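Flirkano — Datensatz zu Haushaltswörtern, Datenkarte

Inhalt
Flirkano enthält 2.574 kurze Sätze auf Deutsch und Schwedisch, in denen Dinge aus Küche und Haushalt benannt werden. Die Sätze wurden von 30 Personen in Pliltcombe aufgeschrieben, jede in ihrer Erstsprache.

Felder
id, satz, sprache, gegenstand, region (darf leer sein)

Becher, Papier und Klebeband gehören zu der Wortgruppe »Tisch«. 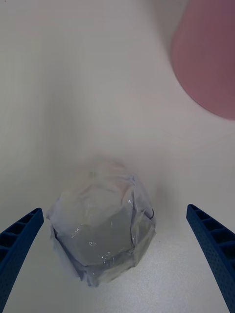
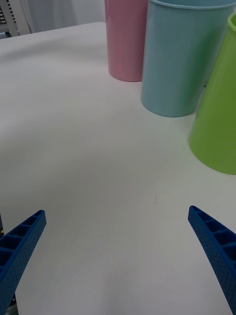
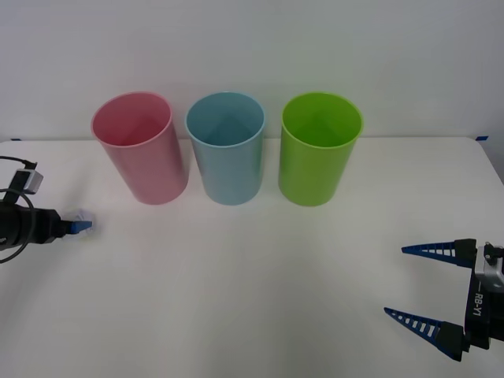 Bekannte Probleme
Die Wörter »Tasse«, »Becher« und »Glas« sind nicht überall gleich getrennt. Gudrun Söderlund hat die schwedischen Sätze durchgesehen, für die deutschen fehlt noch eine zweite Durchsicht. In 13 Sätzen ist die Region unsicher — dort steht ein Fragezeichen.

Aufteilung
Die ersten 1.000 Sätze sind zum Testen bestimmt. Bitte nicht mit dem Rest mischen.

Kontakt
Wai-kit Kwok (Daten), I-hsuan Chung (Skripte)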